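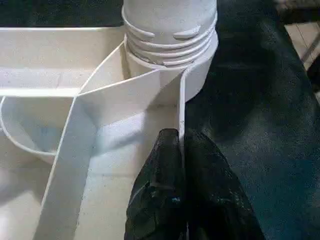
1/11

The Waltdale workshop build, month three. The finger can hold a flat strip against a threaded neck. My hand can do that too, and it cost a good deal less than 400 quid.

2/11

The plan, for anyone new: an arm that sorts packaging so we don't have to. I voted against it in October and I'm still paying my share.

3/11

White strip, white tub, white fitting. Guess how well the vision code copes with that. I asked for coloured parts and was told it would be "too easy".

4/11

Fingertip is black and already scuffed. Kesteck's page says the sleeve is good for years. Years of what, it doesn't say.

5/11

We set ourselves 50 tries at picking up a strip, and 50 more with the lights dimmed. First lot went badly. Second lot is still "planned".

6/11

Someone will reply that it only needs more data. Someone always does.

7/11

I'll give it this - the grip is gentle. It hasn't torn a strip on my watch.

8/11

Letting go is another matter. The strip clings, the finger opens, the strip comes along for the ride.

9/11

The Usetti controller needs restarting before each session. The manual calls this a feature of the safety system.

10/11

Have been reading Milošević on small grippers. Good on springs, very quiet on what happens when the thing you're holding bends.

11/11

Next job is the release. If it works I'll post it. If it doesn't I'll post that as well, probably at 2am.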